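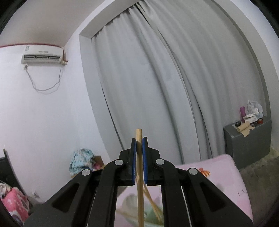 Gripper closed on a wooden dowel, right blue pad in contact.

Notebook, Bunby Marine Animal Response, January
Entry by Obadia Kimaro

Stretcher and transport review, small cetaceans
The Grorneck stretcher was loaded with water bags to 75 kg and carried over wet sand by a team of four. Carry distance was 60 m. The left pole sleeve began to open at the seam and has been sent for repair. The Biwott stretcher completed the same carry without damage – its pectoral fin openings remain too narrow and should be recut before the next call-out.

Foam mats are to be rinsed in fresh water and dried flat. Two mats retain a fuel odor and are withdrawn from use.

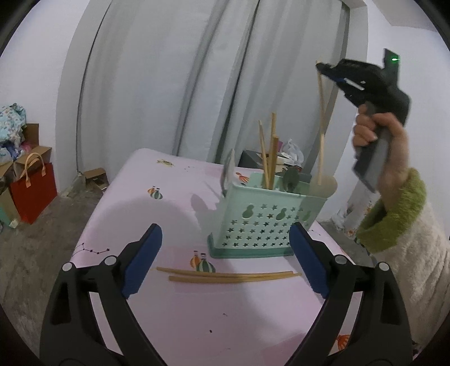
Items outstanding
Kipchumba Urio to confirm that the Reteo thermometer probe reads correctly at 17 °C; the last check was not recorded.
Shade sheets: order replacements, white only.
Respiration log sheets to be reprinted with a wider column for breaths per minute.
Repeat carry at 14:00, low tide, with the rear handles shortened.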